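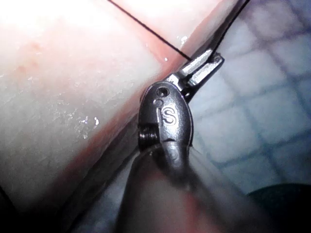 Entered by Éabha Horgan, suture bench, February 2023
Read by: M. Mogensen

Tissue pad work, continued. Black thread throughout, thin gauge, from the Rallel spool. The pale pads from Diltia are the second lot. Colour is closer to pink-white than the October lot and the surface is smoother, with a faint mottle.

Thread is held in the jaws and kept taut on the run down to the grip. Slack thread on this pad catches on itself at the second throw.

Glare. The pad whitens out on the upper left under the bench lamp and the grain is lost there. Ignacio wants the lamp moved to the other side of the tray. I would sooner try a diffuser first, as moving it puts a shadow over the bite.

Pad mass before trimming 207 g. Trimmed edges kept in the labelled tub, second shelf of the fridge, not the freezer.

Thread pull on the spare pads, lot two: tear-out at 423 g on the first and a little under that on the next. Third pad discarded, bite too close to the edge. Lot one figures are in Mogens' book, page with the coffee ring.

Spool has almost 3000 cm left. Reorder through Hallgrímsson, their catalogue no. 1431.

To do:
Diffuser over the lamp, repeat with same bite depth.
Ask Diltia whether the colour change means a different filler.
Wipe jaws between pads. Residue dulls the flats and the thread creeps.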